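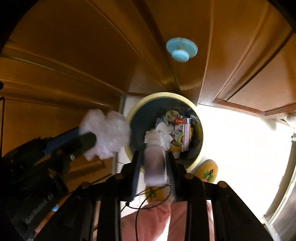 Wirnumum Household Tasks: Data Card

Summary

Wirnumum is a collection of household cleaning and tidying recordings made by the domestic services staff of Flosach, using hand-held grippers fitted with cameras. It was prepared to support the Kaushik automation program, under which part of the routine cleaning at serviced apartments is to be assigned to machines. The collection contains 464 recordings from 16 apartments.

Maintainer: Lalit Upadhyay
Staff liaison: Sigrún Bisgaard
Last revised: Jun 29, 2021

Who made the recordings

All recordings were made by employees who clean for a living. Seven members of the Stulell site team took part, each with at least one year of service. Participation was voluntary and was paid at the regular hourly rate. Time spent recording was counted as working time and did not reduce the hours offered for ordinary shifts.

Tasks covered

- Collecting small trash and bagging it
- Clearing kitchen counters
- Putting away packaged food
- Wiping down around sinks and stoves

Kitchens were recorded as they were on the day. Staff were asked not to tidy before starting. A lived-in kitchen may have snack packets and a bottle lying on the counter, cardboard beside the sink, and a pet bowl on the floor by the cabinets, and the order in which these are handled is a matter of judgment.
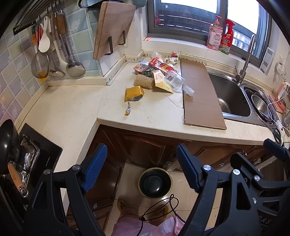
Judgment of this kind was the subject of most of the comments received from the team. Experienced cleaners do not treat every loose item as trash. An opened packet may be kept, a paper pouch may be full, and a spoon left under a wrapper has to be found before the wrapper is thrown out. Recordings in which the employee stopped to decide have been kept at full length - 102 of them carry a short written note by the employee.

Effects on staff

The program changes the content of several jobs at Stulell. Bagging and counter clearing are expected to move first. Inspection, guest requests and all work involving residents' personal belongings remain with staff. Harish Grewal has been appointed to supervise retraining, and shift schedules will not be altered before the consultation that began in April is closed.

Recordings may not be used to measure the speed or performance of any individual employee. Requests for such use will be refused.

Known limitations

- Fast hand movements cause blur, mainly over waste bins.
- Bright windows and floors lose detail.
- Clothing and footwear of the person recording are often visible. Faces were removed on review by Abhishek Negi.

Access

Requests should be sent in writing to Kwok-wai Hsueh, with a statement of purpose. Employees may withdraw their own recordings at any time through the staff liaison.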